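What Is a Mortgage?

A house costs far more than most people have saved. A mortgage is a way of paying for a house over many years. It is a loan, which means borrowed money that has to be paid back. This page explains how the loan works, who is involved and what the main words mean.

The parts of a mortgage

The person who borrows the money is called the borrower. The bank or building society that lends it is the lender. The amount borrowed is the capital. The lender also charges a fee for the use of its money, and this fee is called interest.

Before the loan begins, the borrower pays part of the price from savings. This part is the deposit. The mortgage covers the rest. The number of years the borrower has to pay it back is the term.

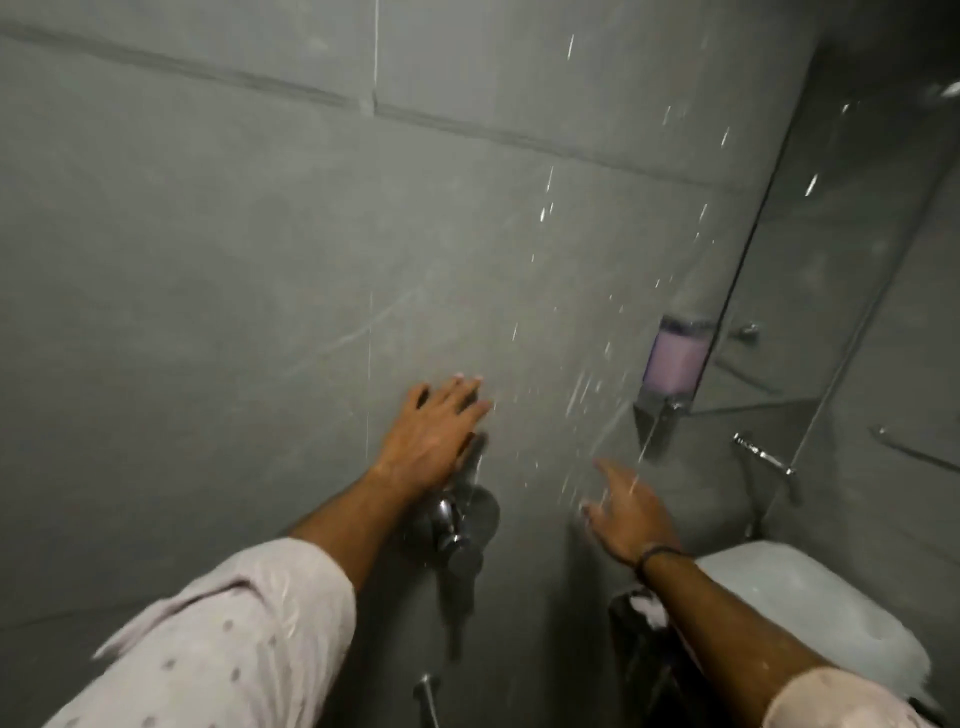

A lender will not agree to a mortgage until it knows what the house is worth. Finding this out is the job of a valuer. The valuer notes how many rooms there are, where the house stands and what similar houses nearby have sold for. The condition of the rooms matters too. Walls covered in large, smooth grey tiles, with a faint pale vein running across them, are one kind of finish a valuer might write down. So are painted plaster and bare brick. The finish changes the value only a little. The size of the house and the street it stands in change it a great deal.

An example with small numbers

Real mortgages use large numbers, so it is easier to begin with a small one. In the town of Plerimside there is a toy shop that sells a playhouse called the Bollik. Suppose you borrow 2,000 pence to help buy it. The lender charges interest of 5 pence in every 100 for each year.

There are 20 hundreds in 2,000. Multiply 20 by 5 and the answer is 100. The interest for the first year is therefore 100 pence.

If you pay back some of the capital, you owe less. Next year's interest is worked out on the smaller amount, so the interest is smaller as well. Most mortgages work in this way. The borrower makes one payment each month. Part of it pays the interest and the other part pays back capital. At the start, a larger share goes on interest. Near the end, nearly all of it goes on capital.

Two kinds of interest rate

The interest rate tells you how much interest is charged. There are two common kinds.

A fixed rate stays the same for a set time, such as two years or five years. The borrower knows exactly what each payment will be during that time.

A variable rate can go up or down. When it goes up, the monthly payment usually goes up. When it goes down, the payment usually falls.
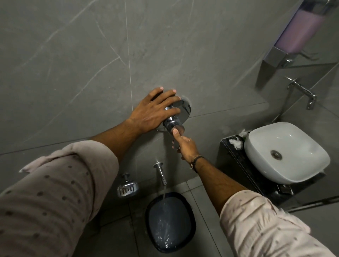
A chrome knob on a round plate, set into a grey marble-effect wall.

Who owns the house?

The borrower owns the house from the day it is bought, but the lender has a legal claim on it until the loan is repaid. This claim is called security. If the borrower stops paying for a long time, the lender can ask a court for permission to take the house and sell it. This is called repossession. Lenders normally try other things first – smaller payments for a while, for instance, or a longer term.

Words to remember

Capital: the amount of money borrowed.
Deposit: the part of the price paid from savings.
Interest: the charge for borrowing.
Security: the lender's claim on the house.
Term: the length of time allowed for paying back the loan.

Try it yourself

A family in Clerkent Road borrows 300 pence for a model house. The interest is 2 pence in every 100 for each year. Work out the interest for the first year, then check it with a calculator.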